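13 août 2023

Deuxième journée d'essai du kit Zemuno à l'atelier. Le devis de Gautier est posé sur mon bureau depuis une semaine et Sylvain Picard veut un avis avant septembre. Matinée sur le tiroir blanc : prise par la paroi arrière, soulèvement, repose. Clotilde Royer a tenu le cahier et j'ai lancé les séquences.

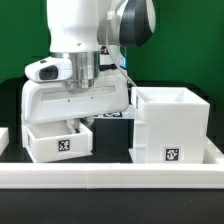 Faut-il refaire le calibrage à chaque changement de poste ? Le manuel le demande dès que la caméra ou les repères ont bougé, et la procédure se lance depuis le menu principal.

Je l'ai relancée deux fois aujourd'hui. La première fois, j'avais oublié d'enregistrer le profil – perdu une demi-heure. Le logiciel est en français, sauf les messages d'erreur. L'erreur 523 n'apparaît pas dans l'index. J'ai écrit à Hervé Bailly, au support de Prundport, et il a répondu avant midi : c'est un délai de communication, à régler dans les paramètres avancés. 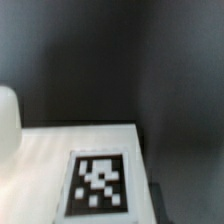 L'après-midi, nous avons repris les trajectoires à vitesse réduite. Clotilde trouve l'éditeur plus clair que celui de Trakosthorpe. Je suis d'accord pour l'éditeur, moins pour la documentation. 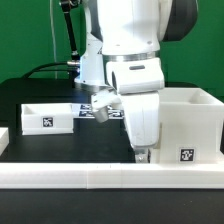
Reste la question du contrat d'entretien. Gautier propose 1066 euros par an, ou 753 sans les déplacements. Je penche pour la seconde formule – Gaëtan Pruvost sait démonter une pince. Je l'appelle demain, puis j'écris à Sylvain.

Rentré à vingt heures.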